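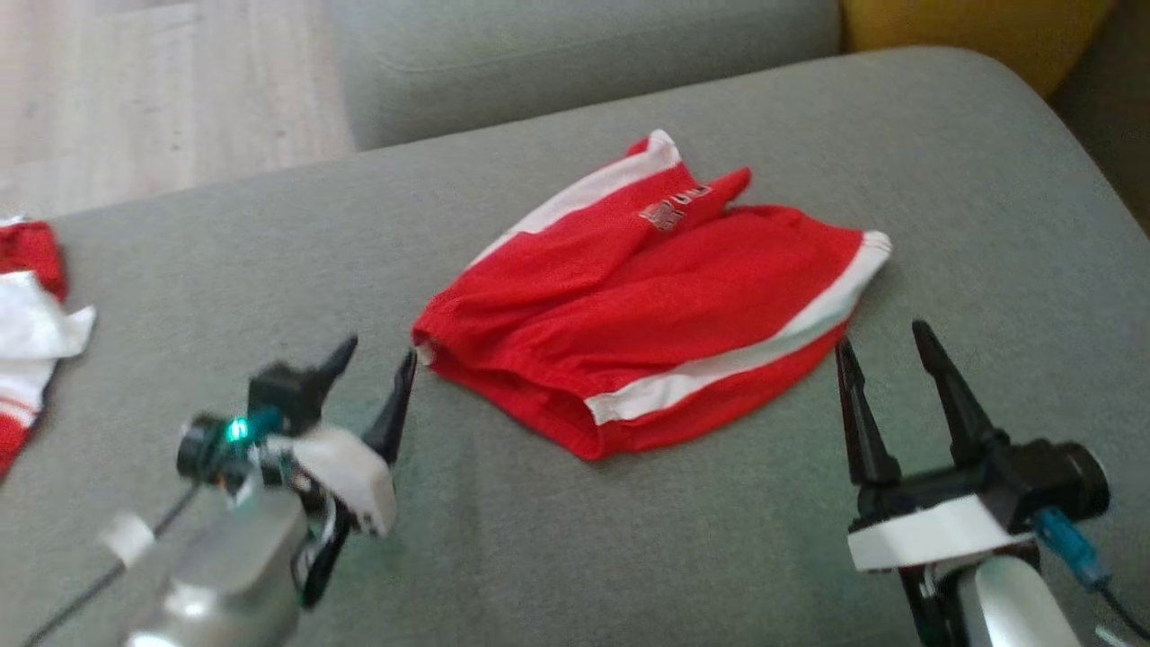
Household Automation Working Group
Minutes of the meeting of June 3, 2018
Held at the Derthorpe office, second floor

1. Minutes of the last meeting
The March minutes were approved with one correction. Item 4 should read "Wetholm laundry," not "Wetholm kitchen."

2. Folding laundry
The group discussed whether a two-arm machine can take over folding in a normal living room. Members agreed that towels on a flat table are a fair first test but say little about real homes. Clothes get left on sofas. A soft seat gives under the fingers, and sports shorts in thin fabric bunch up and hide their own corners. One member said the hard part is finding the waistband, and that the fold itself is simple once both ends are held. Another disagreed and pointed to the second fold, where the first one tends to slip open.

Agreed: sofa tests will continue alongside the table tests. Shorts and striped tops stay on the garment list. Socks are put off until the next round.

3. Report from Wetholm
The Wetholm site logged 309 folding attempts over the spring. Of these, 31 were finished with no help from a person. Most of the others stopped at the first grasp, when the fingers closed on two layers or on none. A finished T-shirt took around 21 minutes. The group does not consider this useful to a household yet. It was noted that a person does the same job in well under a minute and can watch television at the same time.

4. Shop-floor chores
Bouazza has asked if the same arms could sort returned clothing at its warehouse. Sorting into bins was thought to be closer to ready than folding, as a dropped item can be picked up again and neatness does not matter. Loading shelves was not recommended. There was no agreement on sweeping, and the item was left open.

Action: draft a reply to Bouazza offering a sorting trial only.

5. Equipment and budget
Fomolitz quoted $2000 for replacement fingers with softer tips. Two members wanted to see a sample first. Approved, subject to a sample being sent.

Cable routing on the arms was raised again. Clips are to be checked before each run.

6. Other business
The wording on the web page, "does your laundry for you," is to be changed to "learning to handle laundry."

Next meeting: date to be sent by email. Wetholm will host.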